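4. Changes in the Work at the Repair Bench

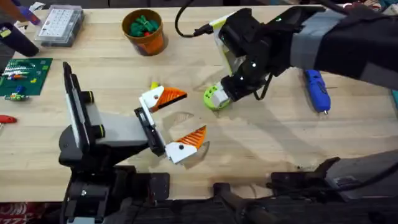
Figure 2. The two-arm cell on the wooden workbench. The right gripper holds a small white block against a round green object; a circuit board lies at the left.

In this section we report what changed for the technicians of Alelent after the two-arm cell was put into the repair room. The cell was introduced in September and it runs on the Clisier control software. Before this, every technician took a unit from the shelf, opened it, tested it and closed it again alone. The order of the steps was written in a manual, but in our observations the order was often different from person to person.

The cell shares its bench with ordinary repair work (Figure 2). Hand tools, a compartment box and a circuit board are within the same area as the arms. The early plan from the supplier, Everitz, was to keep the bench only for the machine. The technicians did not accept this plan, as they would have to walk to a second table for each small correction. After two weeks of discussion the shared bench was kept, and a rule was agreed that hands stay out of the area when the arms are moving.

4.1 Holding and waiting

The first change concerns holding. In the old way of working, one hand was almost always used to fix the part in place. Now an arm can do the holding for some of the tasks, and the technician prepares the next unit at the side. Four technicians took part in our interviews. Three of them said that their wrists were less tired at the end of the shift. The fourth did not notice a difference, and she added that the waiting was more tiring for her than the holding.

Waiting was a topic in all interviews. The arms are slower than a trained person, and when a grip fails the technician must decide whether to let the cell try again or to take over. At the beginning most of them took over at once. Later they waited longer, but this depended on the work load of the day – on busy days the old habit returned.

4.2 Who arranges the table

The second change was not expected by us. Somebody has to place the parts so that the arms can reach them, and this task had no name in the work plan. It was mostly done by Ha-rang Pyo, the youngest technician of the group. She explained it in this way: "I know where it likes to have the things. The others ask me, so I do it, but it is not on my sheet." When the management counted finished units per person, her number became lower, although the cell could not run well without her preparation.

We brought this point to the team meeting. The preparation was then added to the sheet as a separate item, and it now changes between the technicians every week. We can not say yet if the rotation will remain. Two of the technicians would prefer that one person keeps the task and is paid for it as a skill. The same question is discussed for the Wei site in Section 5.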